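The Last Ferry to Zotmont

Nathalie Van der Linden ran the whole length of the pier, hat in one hand, plum cake in the other. Up to 42 people fit on the Davidine, and tonight there was room for one more!

"You made it!" cried old Hermans, hauling in the rope.

She laughed until her ribs hurt. Ahead lay the island, every window lit -- and her sister, surely, already setting out the flowered plate. 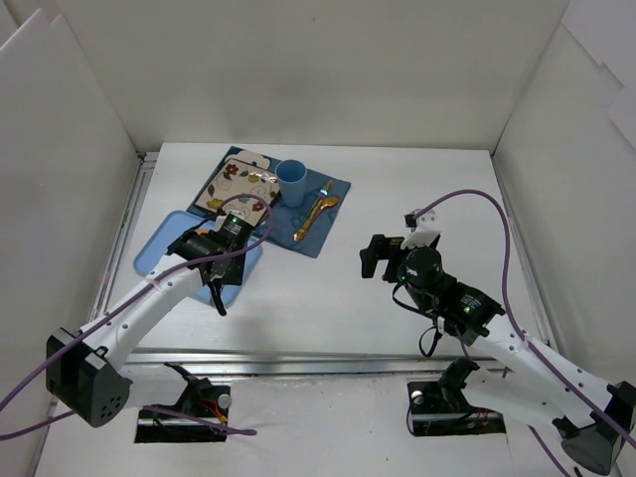
1 min read

More July stories from the island are coming soon, and I can't wait!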